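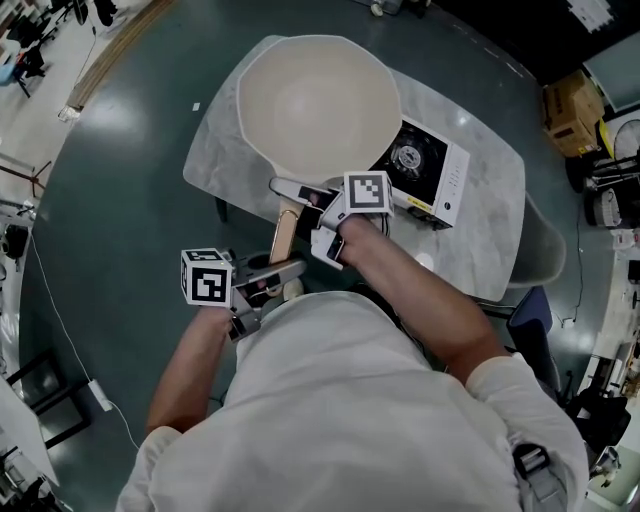 Gondholm Housewares Open Day, 14/09/2024

We got to Gondholm a little before ten and parked behind the loading docks, where the signs for visitors started. Registration was at a folding desk inside the side entrance. They gave us a badge, a floor plan and a voucher for lunch. Gisela Zúñiga met our group there and took us around for most of the morning.

The first stop was the warehouse. Gondholm stocks 841 items, most of them cookware and small appliances, and the rest tableware that comes in from Hattar. The aisles are narrow and you have to stand aside when a cart comes through. Gisela explained how returns are sorted. Pans with scratched coatings go straight to scrap. Pans with loose handles go to a bench at the back, get a new screw and are sold in the outlet store next to the parking lot.

After that we saw the packing line. It was slower than I expected. Each pan gets a paper sleeve, then a carton, and the handles are packed at an angle so the cartons can be shorter. They changed this in July and can now fit 30 cartons on a pallet.

The part I had come for was the tabletop cooking area. The portable gas stove there is a plain white one with a black grate over a single round burner, and the controls are along the side. It had an octagonal wok-shaped pan with it, white on the outside and cream inside, with a long wooden handle. It is a big pan for a stove that size and it sticks out well past the grate. I would want to try it with a full load of vegetables before buying. The table has a gray marble pattern and I liked it more than the pan.

Raghda Abu Hammour gave the talk on portable stoves. She covered storing canisters, checking the seal and why you should not set two stoves side by side under one large griddle. Someone asked about using them on a balcony and she said to check the building rules first. The talk was supposed to last 50 minutes and ran over.

Lunch was in the staff cafeteria. The voucher covered soup, bread and a drink. Coffee was extra.

In the afternoon the Sunder people had a stand with knives and cutting boards, and Bolano showed enamel pots. The Bolano pots are heavy and the lids fit well. I bought a small one at the outlet, along with two wooden spoons. The line at the register was long and only one was open.

The next open day has not been announced. Registration is through the Gondholm front office.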